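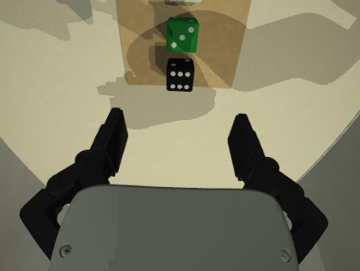

Fig. 7. Dice on a round table (computer rendering).

Section 4. Entering a player suspension

This section explains how the discipline officer of a league puts a ban into Gurnidau Match Desk. You need the officer role for it. Team managers can read the record but they cannot change it.

Before you start, have the referee's report and the written decision of the panel ready. The decision must state the number of matches.

1. Open Discipline and choose New case.

2. Type the player's registration number. For example, 963 opens the training record of Markos Tsolakis, prop, Wumbei club. Check the name and the club before you go on, as brothers in the same team are easily mixed up.

3. Select the offence from the list. If the referee wrote "dangerous tackle" and the panel changed it to "high tackle", enter the panel's wording.

4. In the field Matches, enter the length of the ban. For a ban of two matches, type 2. Do not type the word.

5. Choose which competitions count. League and cup are ticked already. Friendly matches are not, and you should tick them only when the written decision says so.

6. Attach the decision as a PDF and press Save as draft.

7. Ask a second officer to open the draft and press Confirm. The same person cannot save and confirm.

Note: A postponed match does not reduce the ban. The counter moves only when the result has been entered and both team sheets are closed.

Note: The notes field accepts 500 characters. Longer text will be lost when you save, so put it in the attachment.

Caution: After Confirm, the player is removed at once from all open team sheets. If you do this on a match day, telephone the club first.

4.1 If the player appeals

Open the case and press Appeal received. The ban stays active unless you also tick Suspended until hearing. When the appeal is decided, enter the new number of matches in the same case. Do not create a second case, or the matches will be counted twice.

For transferring a ban to a new club, see Section 5.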